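Prolmont, 17 Oct 2024

New graphic history tells the story of the Tukia valley's poisoned wells

Gukgate, the small publisher of drawn non-fiction, is delighted to announce the English edition of The Water Register, a book by Theresia Widmer and the artist Reto Reisinger. It follows the households below the old Prantl tannery who spent years asking one plain question: what is in our water?

The story begins with a school nurse who kept a notebook of rashes and stomach complaints. From there it moves through village halls, laboratories and a great many waiting rooms, as families try to get hold of test results that the district office had filed away and never sent out. Widmer spoke to 80 residents and read every letter they had kept (some of them in biscuit tins!), and much of what they told her is printed in their own words.

"I grew up two villages along and I knew almost nothing of this," says Widmer. "People were so generous with their time. They wanted the dates right, and they wanted the names of the streams right, and they rang me up when I got one wrong."

Reisinger's drawings run to 132 pages in ink and grey wash, with the maps redrawn from the residents' own sketches.

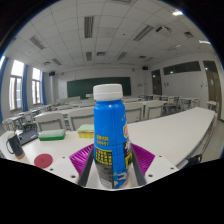
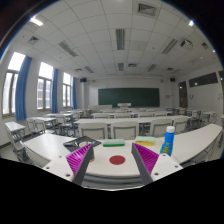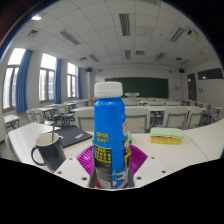
A blue bottle with a white screw cap (first and third pictures) and a white classroom desk (second picture).

The translation is by Hermine Ruchti, who has kept the valley's dialect words wherever she could and added a short glossary at the back. Deok-su Son, a chemist who advised on the chapters dealing with chromium and solvents, has written a clear and very readable afterword on how well water is sampled and what the limits mean.

"We fell for this book at the first rough pages," says Mechthild Haslinger, editor at Gukgate. "It is angry in places and funny in others, and the people in it are wonderful company."

The original edition came out in September. The English edition is in paperback and can be ordered through any bookshop or borrowed from the Prolmont town library, where a set of Reisinger's original pages is on show in the reading room.

Review copies, sample pages and interviews with the author and artist are available on request from the Gukgate press desk.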